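Tullard suspende las pruebas de manipulación de tejidos tras un fallo en el cierre de la pinza

6 de agosto de 2026

El centro de ensayos Tullard ha suspendido de forma temporal las pruebas de doblado y clasificación de ropa con el sistema Ploriven, después de que una de las pinzas mantuviera la presión sobre un paño tras recibir la orden de apertura. No se registraron heridos ni daños materiales.

Según el parte interno, la anomalía se produjo en el ciclo 125 de una serie prevista de 400. La parada de emergencia respondió conforme al protocolo, pero el controlador tardó dos segundos en liberar los dedos, un plazo superior al admitido por el procedimiento de seguridad del centro.

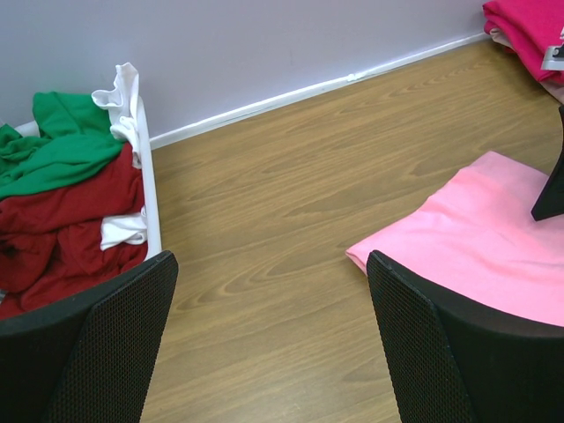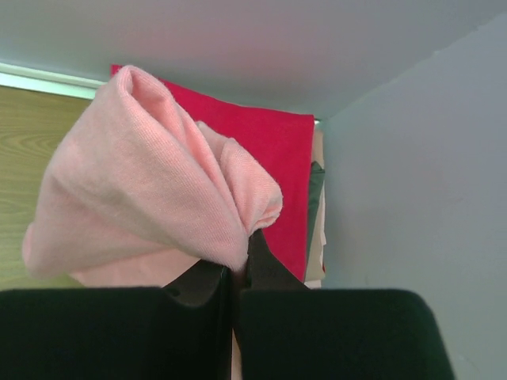 Trabajos con telas y paños de distintos colores en el sistema Ploriven.

Abelardo Muñoz considera que la suspensión era obligada y ha pedido que el informe recoja también las demoras menores detectadas en series anteriores, que a su juicio debieron comunicarse en su momento. Añadió que la repetición de los ensayos no debería autorizarse «mientras la orden de apertura dependa de un único canal».

La revisión del controlador ha sido encargada a la empresa Fothergill, que examinará asimismo los registros de fuerza de los dos dedos. Hasta que concluya, queda prohibido el acceso a la zona de trabajo con el equipo bajo tensión. Tullard prevé reanudar la serie en septiembre, desde el primer ciclo.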